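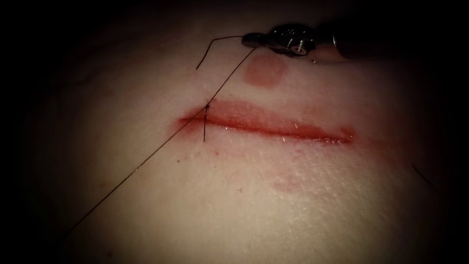

Section 17. First stitches on the practice pad

Before you begin, make yourself comfortable and set aside an unhurried evening - the Welura arms are patient, and you may as well be too.

1. Park both arms and switch on the controller.
2. Load motion profile 589 from the Omside menu.
3. Home each wrist, one arm at a time.
4. Bring the first jaws down slowly until they just touch the pad, then save that height.
5. Pass the thread through both lips of the cut and draw it up gently.

CAUTION: Keep your fingers well clear of the jaws whenever the motors are live.

Note: With two arms on the pad, the tips work very close together, so keep the speed dial low while you form your loops.

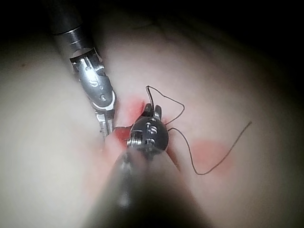
Seyoum wrote to us that step 4 went more easily after re-homing the wrists with the shafts already fitted, and we now do it that way at the Brasadport workshop too.

6. Park the arms again before you trim the thread.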